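Tokus opens basket counter for returned drink cans in its Rarisura store

Shoppers can bring back cans and bottles in an ordinary shopping basket, with no machine and no plastic bags

RARISURA, June. Tokus, the chain of neighborhood grocery stores, opens this month a new counter for the return of empty drink containers in its store at the Rarisura shopping center. The counter was prepared together with the sorting company Pasichnyk, and the furniture for it was designed and built by Skenar, a workshop for shop interiors. It is open every day from 8 a.m. until 9 p.m., the same hours as the store.

The idea of the counter is simple. A customer takes a basket at the entrance, puts the empty cans and bottles inside, and carries it to the return desk, which is on the left side after the doors. There an employee takes the containers out by hand, looks at each one, and gives the customer a paper slip. The slip can be used at the cash desk on the same day or any day until the end of the next month. A customer who does not wish to keep the money can leave the slip in the box beside the desk, and the sum goes to the repair of the playground behind the shopping center.

Tokus made a trial of this service during 14 weeks in the spring. In this period the store received 3,000 containers, most of them soft drink cans. The trial also showed some problems, and the company changed several things before the opening. The first desk was too high for many older customers, who had to lift a full basket up to their shoulders. Skenar has built a lower one, with a wide shelf where the basket can stand while the employee empties it. The lamp over the desk is also new, for in the evening it was difficult to read small print on the labels.

"We did not want that people come with torn bags and then search where to put them," the company said in its statement for the opening. "Everybody who enters our store already knows what to do with a basket. We only gave it one more use."

The baskets for returns are washed separately and are kept on their own stack, so they do not mix with the baskets for food. The store has 40 of them at the moment. If the stack is empty, which can happen on Saturday morning, employees at the desk will be glad to help with another container.

What can be returned

The desk accepts metal drink cans of every usual size, and plastic drink bottles with or without the cap. Imported drinks are accepted the same as local ones, and the language on the label is not important. During the trial many customers asked about this, especially those who buy their drinks in the Asian food shop on the upper floor of the center. Cans should be empty, but it is not necessary to wash them. We ask customers not to crush them before they come, as the employee must be able to read the label.

The desk does not accept glass, milk cartons, food cans, or spray cans of any kind. For glass there are containers in the parking lot, next to the exit to the street.

Cans may lie in the basket in any direction and different drinks may be mixed. Sorting is the work of the desk, and the customer does not have to prepare anything.
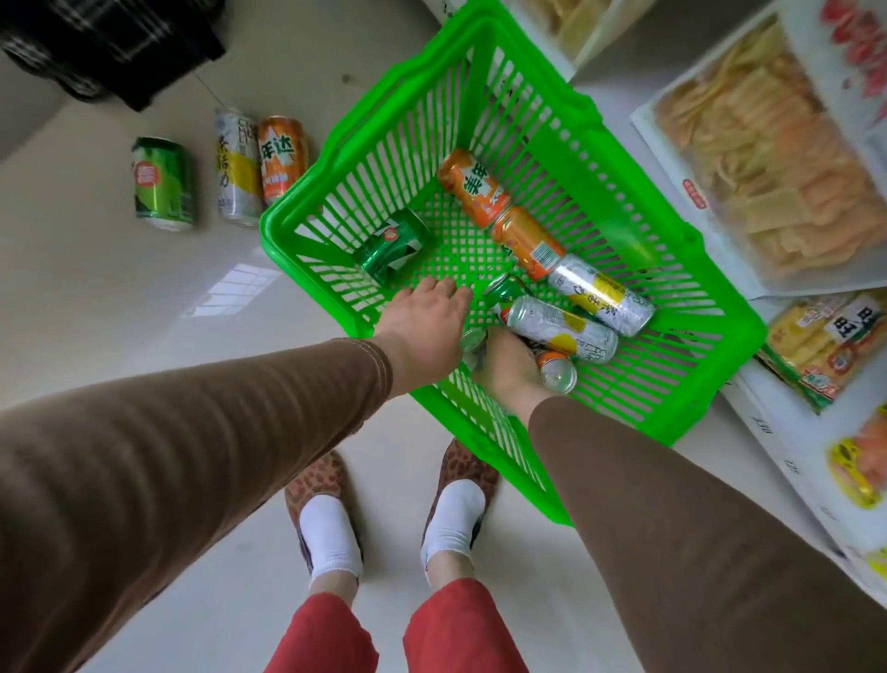
After the containers are accepted, they are divided into metal and plastic and stored in closed bins in the back of the store. Pasichnyk collects the bins on Monday before opening and brings them to its sorting hall, where they are pressed and sent for recycling. On request, the company will also provide an extra collection in the week, for example after public holidays.

For groups and schools

Schools, sports clubs and offices which have a larger number of containers are asked to call the store one day before. For them the desk can be reserved for a half hour in the morning. In the trial 27 groups used this possibility, and the store hopes to welcome them again in the fall.

Tokus plans to look at the results of the counter at the end of the year and then decide about its other stores. Those with enough space near the entrance will be considered first.

Photos of the new counter and further information for the press are available from the Tokus press office, which answers on working days between 9 a.m. and 4 p.m. Customers can direct their questions to the information desk in the Rarisura store.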